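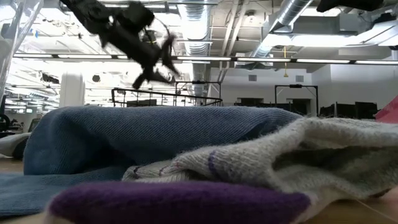 Search this site Enter keyword Go

Print this page | E-mail this page

Pendstead Opens Its Clothing Room to Mulley Families for the Cold Season

MULLEY, 13 Oct 2021. Pendstead is delighted to announce that its clothing room is open again, with folded sweaters, denim, blankets and all manner of warm things ready to go home with any family in Mulley that could use them. There is no form to fill in and no charge, and neighbors are welcome to stay and chat as long as they like (many do!).

The shelves have been filling up since June, when Pendstead asked households to look through their closets for good clothes that had simply stopped being worn. The response was generous beyond anything we had hoped for, and over 100 bags came in through the side door on Balaskas Street before the summer was out.

"My mother folded everything in our house, and she folded it again if she didn't care for how we had done it," said Narendra Shukla, who started the clothing room with his daughter Kiran Shukla. "I think of her whenever I see a nice thick stack on the table, with the fold facing out so a person can lift one piece and leave the rest in peace."

Folding gets a good deal of attention at Pendstead. Heavy denim is rolled or folded thick, knits are laid flat and never hung, and anything fuzzy is gone over for pills and stray threads before it goes out.

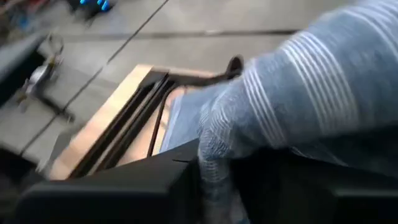 Striped knits have a way of showing every crooked fold, so newcomers at the sorting table usually learn on those, and Shalini Rathore is happy to show anybody her method of smoothing the cloth out from the middle and bringing the sleeves in last. She will be giving a free folding lesson at 10 each morning of opening week, and children are very welcome.

Blankets and throws have been given this year by Mavedau, the home linens shop run by Henk Maes, which has also offered to mend small holes and loose hems.

Clean clothing in any size may be dropped off at 88 Balaskas Street during open hours. Questions may be put to Omprakash Rajput at the front desk.

Print | E-mail to a friend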